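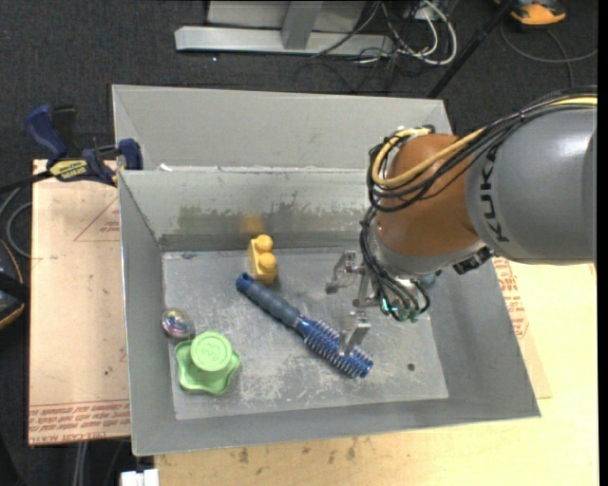 One reader wrote to us in January that she gave up on sorting small things. She tips everything into one metal bin, and once a month she is looking for her hairbrush under the toys. We think many homes have such a bin, and it can stay, if you look after it a little.

Emptying the bin

Take everything out and put it on an old towel. Toy blocks go into warm water with a drop of dish soap, ten minutes is enough. Small balls roll away very easily, so keep a bowl beside you.

The round hairbrush

Pull the hair out with the tail of a comb, always from the handle to the tip. Then wash the bristles with a bit of shampoo and lay the brush on its side to dry. Do not soak the handle - water stays inside and the grip becomes loose.

Scratches and dark marks on metal

Light scuffs go away with baking soda and a damp cloth. Deep scratches will not, and steel wool makes more of them. I tried the Vusard paste also, it gave a nicer colour but the scratches stayed. Rinse well and dry the corners, where the rust likes to begin.

A liner for the floor

Cut a piece of felt 6 millimetres smaller than the floor on each side, so it lifts out easily. The grey felt from Wirkico washes fine at low heat. A piece of old yoga mat is also good, and it makes less noise when the blocks fall in.

Next page: drawers that stick in winter.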